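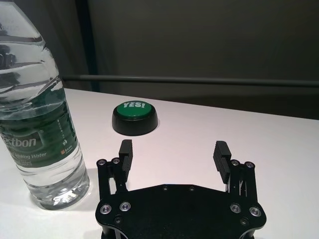

Zwischenbericht an die Förderstelle Kelari
Projekt: Besprechungsraum Ritchie, Umgestaltung und Betrieb
Stand: Donnerstag, 18. Juni 2026

Bewilligt waren 3.000 Euro, ausgegeben sind 2.232. Der Rest ist für die Akustik vorgesehen, zu der wir weiter unten kommen und die uns schon jetzt Kummer macht.

1. Raum und Möblierung
Der Raum Ritchie war bis zum Winter ein Lager mit Fenster. Inzwischen ist er gestrichen, und zwar grau, weil der Farbton »Morgennebel« auf der Wand eben grau aussieht. Der weiße Tisch ist geliefert und steht. Die zugesagte Höhenverstellung fehlt, Trimness hat sie für August angekündigt. Bis dahin sitzen große und kleine Menschen gleichermaßen unbequem.

2. Getränke
Im Antrag hatten wir einen Wasserspender vorgesehen. Der Anschluss hätte einen Wanddurchbruch verlangt, die Hausverwaltung verlangte daraufhin ein Gutachten, und wir haben Flaschenwasser gekauft. Das ist ökologisch kein Ruhmesblatt, und wir führen es hier auf, bevor es die Prüfung tut. Glaskaraffen sind bestellt.

3. Abstimmungsknopf
Der Posten »Moderationsmaterial, sonstiges« hat bei der letzten Durchsicht Rückfragen ausgelöst. Es handelt sich im Wesentlichen um einen grünen Knopf auf schwarzem Sockel mit der Aufschrift »YES!«. Wer einem Vorschlag zustimmt, drückt. Ein Gegenstück für »Nein« wurde nicht beschafft, was in der Gruppe Plivum zu einer längeren Grundsatzdebatte geführt hat – sie endete ohne Beschluss, da man sich nicht einigen konnte, wie ohne Nein-Knopf abzustimmen sei.
Messbar ist immerhin Folgendes: Die Sitzungen waren auf 30 Minuten angesetzt und dauern im Mittel 20 Minuten länger. Vor der Umgestaltung haben wir die Dauer nicht erfasst. Ob das ein Fortschritt ist, lässt sich daher nicht sagen, und wir verzichten auf ein Diagramm.

4. Akustik
Es hallt. Zwei Angebote für Wandpaneele liegen vor, beide über dem Restbudget. Wir prüfen eine kleinere Fläche hinter der Tür. Ein Teppich ist ebenfalls im Gespräch, scheitert aber bislang an der Frage, wer ihn saugt.

5. Nächste Schritte
Karaffen in Empfang nehmen, Paneelangebot nachverhandeln, Trimness an die Höhenverstellung erinnern. Die Umwidmung des Postens Wasserspender beantragen wir mit gesondertem Schreiben. Die Belege liegen als Anlage bei, nach Datum sortiert. Den nächsten Bericht reichen wir ein, sobald der Tisch auf und ab fährt.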